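The Patient Art of Moving a Plate

In May I spent two days at Zurnska, a small company which teaches household robots by remote control. I expected a lot of mathematics. Mostly I watched a man sit in a chair and move his arms very slowly.

The man is Salvador Brandão, a former baker. He wears a pair of thin gloves, and when he bends a finger, the robot in the next room bends a finger too. The task this week is called Prata, a word for plate he borrowed from his grandmother's kitchen talk. It is only bread and a dish. A child learns it in one afternoon, but the plan here asks for 386 repetitions.

"In the first days I was too fast," he told me. "The robot learns also my bad habits. If I hesitate, it will hesitate."

Each repetition is saved together with the movements of his hands. Later a program called Cokarov studies them and tries the task alone. Of the first 40 attempts, the engineers kept none. Brandão was not offended — in the bakery, he said, the first tray was also for the staff.

What surprised me is how tired he becomes. He feels no weight in the gloves, so he must judge everything with his eyes, and after an hour he takes off the headset and looks at the wall for some minutes. Then he drinks a coffee and begins again. The next task, Gumetti, needs 1000 repetitions, and he has already asked for a better chair.
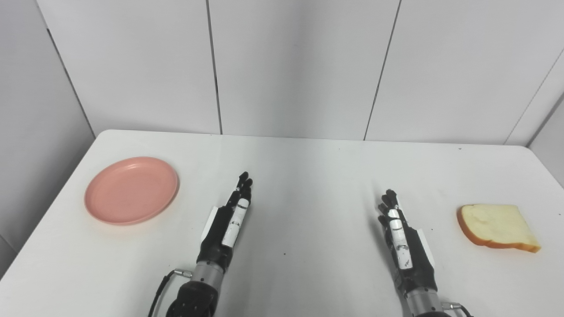
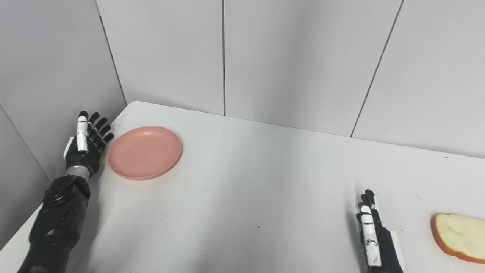
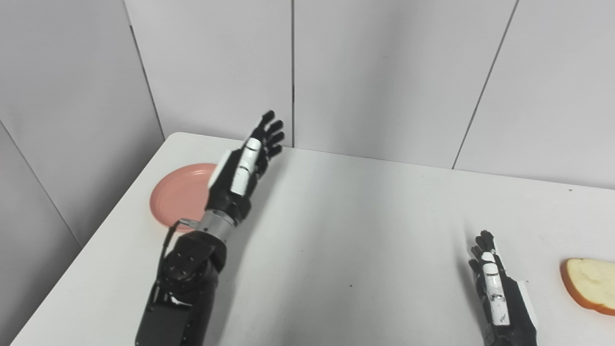

The plate, the bread and the two robot hands at Zurnska.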